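4.2 Recording simulated demonstrations

Use this procedure to collect the rollouts that Stellarden needs for the camera-tilt ablation. One full set is 200 episodes per scene.

1. Load the bedroom scene and set the physics rate to 1,000 Hz.
2. Open both grippers and send the arms to the start pose.
3. Apply the tilt offset to the head view — the offset is drawn once per episode and then held.
4. Check that at least one gripper is in view before you start the recorder.

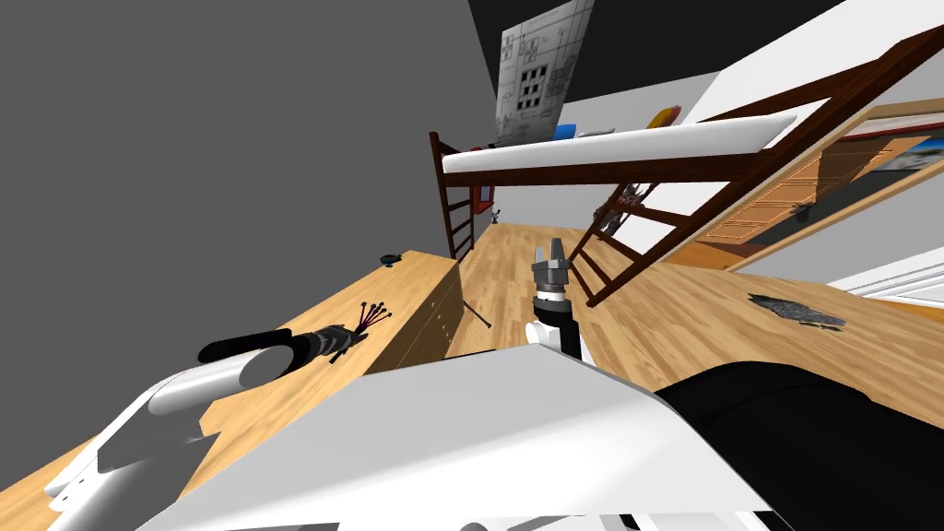

Figure 4-3. Tilted head view in the bedroom scene, with one gripper open over the wooden floor.

5. Run the policy for up to 3,000 steps.
6. Save the episode with its tilt value in the header.

NOTE: Episodes saved without a tilt value are skipped by the Parry loader and do not count toward the set.

CAUTION: Do not change the scene seed partway through a set. Clive Inskip's baseline uses seed 3, and results from mixed seeds cannot be compared with it.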